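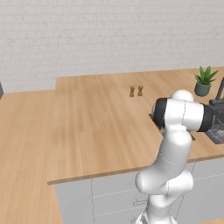
About Jindomik

Jindomik produces demonstration data for robot learning. We supply labs and manufacturers training manipulation policies on household tasks, chiefly kitchen work: clearing a counter, wiping, moving items to and from a sink.

Our main collection is Grudside, a set of simulated kitchens. Operators teleoperate a single arm through each task. Joint positions, gripper state and rendered camera views are logged on a common clock. Object poses, colours and lighting are varied between episodes according to a published schedule.

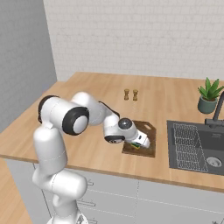 Each episode is replayed from its recorded actions before release. Episodes that diverge on replay are set aside. Failed attempts are labelled and kept in a separate split, as several licensees use them to train success classifiers. Grudside currently holds 3,000 accepted episodes across 85 task variants, plus 491 labelled failures.

Trình is our annotation tool. It segments episodes into reach, grasp, transport and release, and attaches a written instruction to each segment. Two annotators work independently; disagreements go to a third.

Edus is the teaching licence, offered to universities and TAFEs at no charge. It covers 96 episodes, the loader and a baseline imitation learning script.

Enquiries about licensing or custom task programmes can be made through the contact form.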